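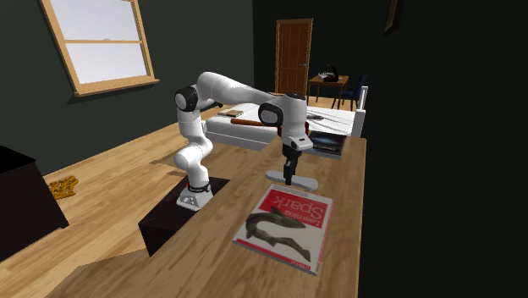 Figure 1. The simulated bedroom used in our tests, with the arm holding the grey object just above the table.

Picking by Description in a Cluttered Room
Mareike Lindemann and Verena Ortner
Project report, Nellberg robotics course

1. Aim
We wanted to find out how much a pick-and-place policy trained in a bare simulated room loses when the room is furnished. Our starting point was the course's Skulico policy, which takes one camera view and a short written instruction and returns the next arm movement.

2. Method
We built two sets of rooms. The plain set has a table and bare walls. The furnished set adds a bed, a door, a window and other household items, and puts a second object on the table near the target. In Figure 1 that second object is a book, Learning Spark, lying in front of the gripper. The target was always to be lifted and held clear of the table.

Each set has 6 rooms. We ran 100 attempts per set, changing the start position of the target each time. An attempt ended after 90 seconds of simulated time, whether or not the target had been lifted.

3. Results
The policy lifted the target in 90 of the plain attempts. In the furnished rooms it failed more often, and 12 of those failures were cases where the gripper closed on the second object. Most of the others were timeouts, with the arm hovering over the right spot and never coming down.

Changing the light from the window made little difference. Moving the second object further from the target helped, but we only tried this in one room.

4. Remaining work
The timeouts still need a proper look. Verena has logged the joint positions for all of them, and we plan to compare these with the plain runs in October. We have not tried the policy on a real arm.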